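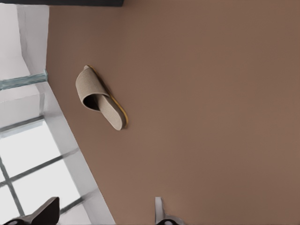 O chinelo bege ainda no chão, à frente dos dedos da garra. Tudo em simulação.

Início > Publicações > Robótica > Dia aberto em Vurnitz

1/ Em novembro fui ao dia aberto da Kodum, em Vurnitz. Escrevo em português para praticar, por isso peço paciência com as minhas frases.

2/ A visita tinha três salas. Nas duas primeiras estavam os braços reais e uma bancada de reparação. Passei quase toda a manhã na terceira, a da simulação, com cadeiras de escola e um projetor bastante ruidoso.

3/ A tarefa do dia chamava-se simplesmente "arrumar o chinelo". O robô deve pegar no chinelo e colocá-lo no suporte de barras. Parece pouco. Depois de dez minutos a olhar, já não me parecia pouco.

4/ A apresentação foi feita pela Mechthild Plattner. Falou devagar e aceitou perguntas no meio, o que agradeci muito. O programa deles tem o nome Clemus e corre num computador debaixo da mesa, sem nada de especial à vista.

5/ Segundo ela, a tarefa já foi repetida cerca de 3000 vezes no Clemus, sempre com o chinelo numa posição um pouco diferente. Perguntei se guardam também as tentativas falhadas. Guardam todas, e as falhadas são as primeiras que a equipa vê na reunião da manhã. 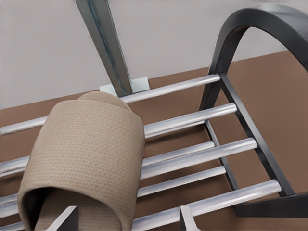 Chinelo sobre as barras prateadas do suporte, visto por cima dos dedos da garra.

6/ Um detalhe que eu não conhecia: o tecido é difícil de simular. Um objeto rígido tem uma forma e fica com ela. Um chinelo dobra quando a garra aperta, e é preciso decidir quanto. A Johanna Eder trabalha só neste assunto e mostrou-nos uma tabela com 170 linhas de valores de rigidez e de atrito. Não compreendi a tabela inteira, confesso.

7/ Um senhor na primeira fila quis saber por que não treinam diretamente com o braço real. Resposta da Johanna: treinam também, mas cada erro no braço real custa tempo a uma pessoa, que tem de ir lá e pôr tudo outra vez no lugar.

8/ A garra é um modelo Frimpong, de dois dedos. Nós podíamos comandá-la com um pequeno joystick, na simulação. Na minha vez empurrei o chinelo para longe e ainda bati no suporte. A Mechthild disse que o meu ensaio ficava gravado com o número 853. Então faço parte do arquivo, com muito orgulho.

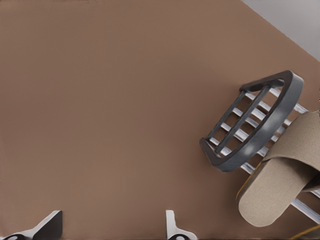

É preciso saber programar para acompanhar a visita?
Basta ter curiosidade. As explicações são dadas em linguagem comum, e quem quiser falar de código pode ficar no fim com a equipa.

9/ Para quem pensa ir no próximo ano: cheguem antes das dez, porque a sala da simulação enche depressa. O café fica no rés do chão e fecha cedo. Eu comi o meu pão na escada.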